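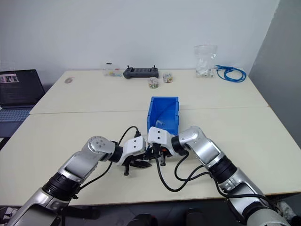

Both arms at the blue bin, open day at the Plundelano workshop.

Workshop tips from a robot open day

The Plundelano workshop ran an open day on two-arm handling, with Tsegereda Belay at the controls and Ebise Teshome taking questions. I went for the automation and came home with notes on bench layout. Most of them apply to a sewing table or a kitchen counter as well as to a machine. They are given in the order I wrote them down.

1. Use a bin with a low front. A bin with four equal walls has to be entered from above, and your wrist has to clear the rim each time. With a cut-down front lip the hand goes straight in. Set the bin at the middle of your reach, lip toward you. If you are right-handed, resist the urge to push it to the right; the left hand will need it sooner than you expect.

2. Keep small parts in clear jars with lids, at the back. Opaque tins need labels, and labels go out of date. I changed over my own screws and grommets in March and have not relabeled anything. Jars go behind the work, never beside it, where a sleeve will catch them.

3. Two tables pushed together are fine, but do not work across the seam. Small parts stop there, and the two tops are rarely the same height. Shim the low one with card until a steel rule slides over without a click. Teshome checks hers whenever a table has been moved. 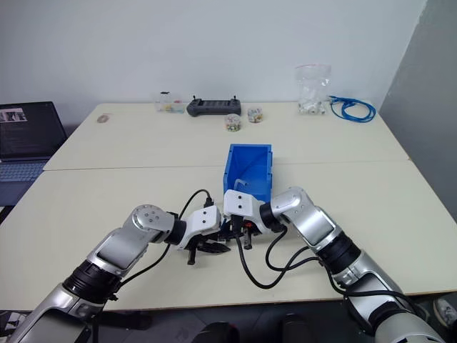
4. Leave slack in every cord at the joint, and take it up elsewhere. Belay's rule is to bend the joint as far as it will go, allow 3 inches more, and tie down only after that. The same rule works for a swing-arm lamp or a sewing machine pedal. A cord tied tight at the hinge fails at the hinge. Spare cord should be coiled and put at the back.

5. Slow down for the last part of the reach. The controller software, called Zemby, has separate speed settings for travel and for approach. By hand it comes to the same thing: move quickly to just short of the part, pause, then close. I drop far fewer washers this way.

6. Wipe the top before you start. A dry cloth first, then a barely damp one. Avoid polish of any kind, as it lets light parts skate. For marks that stay, Teshome uses Cerno paste on a pad, rinses it off, and lets the table dry before anything goes back on it.
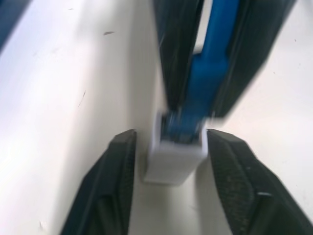
7. Handing a small part from one hand to the other is where most drops happen. Stand the part on end if it will stand, and give each hand its own side to come from. With the white block, one gripper was down over the top from the far side while the other had its fingers open to the left and right of the block, so neither was in the other's path. Do likewise with a dowel or a jar lid: one hand above, one hand low, and the low hand open before the upper one moves. A pale part on a pale table is also hard to judge for distance — put a dark mat under it if your eyes are tired.

8. Choose the grip surface for the part. Bare metal tweezers mark soft plastic. A short sleeve of heat-shrink on each tip cures this, and Beyene sells it in 11-inch lengths. Replace it when it goes shiny. For fine sanding of the tips beforehand, 1000 grit is enough.

Wear closed shoes if you attend a later session, and bring your own pencil.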